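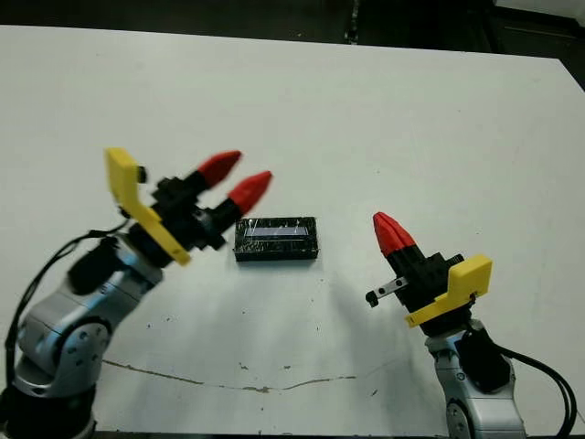 One parks department that ordered the Wakent field light for its practice pitches told us the old fixtures lit the neighbors' bedrooms better than the goal mouth, and asked if the new ones could be aimed without a lift truck. They can, once the pole is up, and the answer is in the mounting section of this page.

Wakent Field Light, Series 3
Made by Felier for parks, schools and small clubs

The Series 3 is a pole-mounted LED light for soccer, softball and general turf use. It replaces older metal halide fixtures on most existing steel poles and can be ordered with new poles for a field that has never been lit.

Specifications
Power draw: 545 watts per fixture
Weight: 13 kg, bracket included
Housing: cast aluminum, gray or dark green
Color: neutral white
Glare shield: included, fits top or side
Warranty: 3 years on fixture and driver

Mounting and aiming
The bracket bolts to a standard crossarm. Tilt is set by a motor in the bracket and adjusted from the control cabinet at the base of the pole. Side-to-side aim is set by hand at installation and locked with two bolts. Poles at Mernby Park were fitted this way during a turf renovation, with the conduit laid before the new sod went down. If your field is being regraded, get the trench dug first.

Controls
Each cabinet runs up to six fixtures. The timer has separate settings for practice and match play, and an override key for maintenance crews. A Yu wireless module can be added if you want to switch several fields from one office. The module is sold separately and needs its own antenna on the cabinet.

What's in the box
Fixture, bracket, glare shield, mounting bolts, 3 meters of cable, printed aiming chart. Poles, crossarms and cabinets are separate items.

Ordering
Part number WF-163 (gray) or WF-163G (green). Send a field plan with pole locations and heights, and we will return a lighting layout with your quote. Orders for a full field ship on pallets and need a forklift at the delivery address.

Page updated 29 June 2023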